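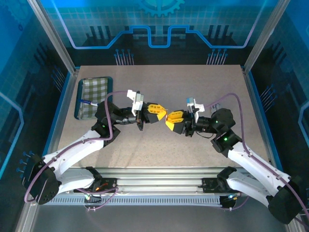 第7章　双腕作業キットの選定と評価

この章の内容
7.1　キットに含まれるもの、含まれないもの
7.2　指先部品の交換と摩耗
7.3　小物の把持による評価手順
7.4　保守契約の読み方
演習課題

前章までは、腕一本による搬送と整列を扱った。本章では、二本の腕を一台の作業台に取り付けた市販キットを題材に、導入前の評価をどのように進めるかを学ぶ。題材とするのはトロヴェオ社の卓上双腕キット「マフイカ」である。腕、グリッパ、手首カメラ、取り付け用のアルミレールが一式で納入され、作業台と囲いは購入者が用意する。制御用の計算機も別売りであり、見積書を比べるときに見落としやすい。

双腕キットの評価で最初に確かめるのは、二本の腕が共有する領域の広さである。カタログに載る到達距離は腕一本ごとの値で、両方の指先が同時に届く範囲はそれより狭い。受け渡しや持ち替えを伴う作業では、この共有領域が実際の作業範囲になる。取り付け間隔を広げれば左右の端まで手が届くようになるが、中央の共有領域は狭くなる。マフイカではブラケットをレールに沿ってずらし、間隔を10ミリ刻みで変更できる。変更後は手首カメラの校正をやり直す必要があり、標準の手順で70分を要する。

次に指先を見る。付属の指は黄色の樹脂製で、格子状の穴が並んでいる。メーカーの説明では、この穴は指をたわませて対象物になじませるためのものである。箱や筒のように面で受けられる物には都合がよい。薄い物、細い物、重心が把持点から離れた物については、使用者が自分の対象物で確かめるほかない。

7.3節の評価手順では、対象物として鍵を用いる。金属の鍵に細い二重リングを通し、赤いプラスチックの札を付けたものである。鍵そのものは硬く形も変わらないが、リングと札は自由に動くため、同じ位置で鍵をつかんでも全体の姿勢は毎回異なる。札が指の間に入り込むと、鍵を上下の指で挟んだつもりでも、荷重の一部を札が受けることになる。試行の記録には、成否のほかに、鍵の向きと札の位置を必ず書き添える。
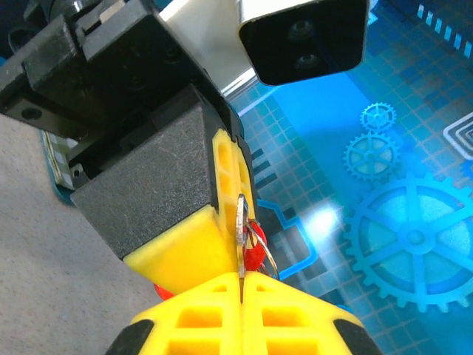
サイード・ケッターニはこの手順に異を唱えている。鍵は形が特殊すぎ、鍵でよい成績が出ても部品箱の中のねじやワッシャについては何も言えない、というのがその主張である。評価に使う物は、導入先で実際に扱う物の中から選ぶべきだとも述べている。本書では、機種どうしを比べる段階では共通の対象物を使い、導入先が決まった段階で対象物を入れ替えるという二段構えをとる。演習課題3はケッターニの案に沿って作ってある。

指の交換時期について、トロヴェオ社の手引書は開閉4000回を目安としている。エムデール工場での試用では、901回目の開閉で右腕側の指の縁に欠けが見つかり、予備品と交換した。原因は特定されていない。手引書の値は平らな樹脂片を挟む条件で求めたものなので、金属の小物を扱う場合は点検の間隔を短くとり、保守契約に予備の指が何組含まれるかを契約前に問い合わせておく。

用語について一点断っておく。本章でいう「把持の成功」とは、対象物を持ち上げ、指定の位置まで運び、落とさずに離すことまでを指す。つかんだ時点で成功と数える文献も多く、販売資料の成功率もその数え方による場合がある。数値を比べる前に、それぞれの定義を確認すること。

7.1　キットに含まれるもの、含まれないもの

納入時の検品は、付属の部品表の順に行う。ケーブルは腕ごとに袋が分かれており、左右を混ぜないように一袋ずつ開ける。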